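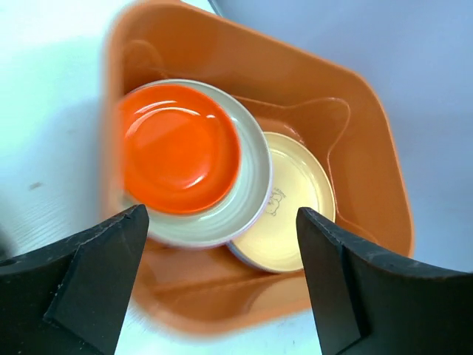

Wanted: people who doubt their dishwasher

Carkilport Household Testing is looking for participants in a home study of dishwashing claims. We want households that own a machine and households that wash everything by hand, and we would especially like to hear from anyone who has read the label on a box of detergent tablets and thought, says who?

You have probably been told that you don't need to rinse first. You have also been told that a full machine always uses less water than a sink, that the short program is wasteful, and that the long one pays for itself. Some of this may be true. Much of it comes from tests run in a lab, with measured smears of egg on matching plates, loaded by a person paid to load them well. We have never met a family that eats off matching plates and loads them well.

So we are going to ask ordinary people to do the dishes the way they already do them, and write it down.

What you would be doing

The study runs for 37 days, starting in April. You keep a short log each evening: what got washed, how, how long it took, and what had to be washed again. For the first part you change nothing. After that we send you a set of instructions to follow, and you tell us whether they made any difference or just made you cross. Both are useful answers.

You will get a water meter that clips to the kitchen supply line. It needs no plumber. If your pipes are boxed in and you can't get at them, tell us when you apply, as we only have a few places for households without a meter.

There are 2 phone interviews, one near the beginning and one after the logs are in. They are done by Minttu Saarela, who designed the study and who does not own a dishwasher. She would like it known that she has nothing against them.

What we are not doing

We are not selling anything. We will not send you a free sample, put your kitchen in an ad, or ask how likely you are to recommend us to a friend. No maker of appliances or detergent has paid for this. One offered, and wanted to see the results before anyone else did, so that was a short conversation.

We also can't promise you'll learn how to save money. The last study we ran, on fridge settings in Larkness, found a difference so small that we had trouble writing a headline for it. We published it anyway. If you are hoping for a clever trick at the end, you may be let down.

Who can apply

You need to be 18 or over, live within the Carkilport or Larkness delivery area, and cook at home on most nights. Any size of household is fine, including one person with one pan. Renters are welcome, but please check with your landlord about the meter. Shared houses can apply if one person agrees to be in charge of the log. We have tried it with everyone sharing the job and got back a notebook with two entries and a shopping list.

Please don't apply if you work for an appliance company, if you are moving or remodeling during the study, or if you'll be away for more than a week of it.

Pay

Each household gets $1,305 on completion. That is more than these things usually pay, and people have asked what the catch is. The catch is the log. It is dull, it has to be done every evening, and most people want to quit in the second week. If you do quit, you will be paid for the days you finished, and we'd ask for the meter back.

Your information

Logs are stored under a number, with your name kept separately. We report results for groups of households, never for one. You can ask us to delete your log at any point before the results are written up.

How to apply

Write to Bukola Okonkwo, Participant Desk, Carkilport Household Testing, Oosthuizen Building, Carkilport. Tell us how many people live with you, how you wash up now, and one thing you have been told about washing dishes that you don't believe. There is no right answer to the last one, and a few lines will do. The desk also takes calls until 4 p.m.

We will reply to everybody, including the people we can't take.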